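The Protest Hearing

The inquiry into the Zaltitz to Jerkitz passage opened at the clubhouse in May, the yacht Pastor having lodged her objection within the permitted 72 minutes. She alleged that Fumenero had failed to keep clear at the third mark.

The skipper of Fumenero was heard first. He stated that the wind had backed 60 degrees and that he had held his course throughout. The skipper of Pastor stated that he had hailed twice - the second time, he conceded, in terms unsuited to the record.

The panel of three withdrew to consider its finding.

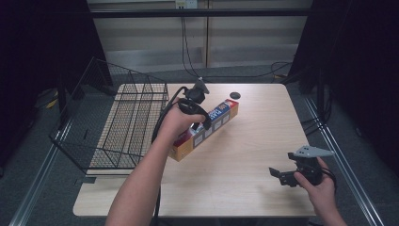 A cardboard box with a blue label, held just above the table.

On its return the panel disqualified both yachts. The two skippers received the decision standing, and left by the same door.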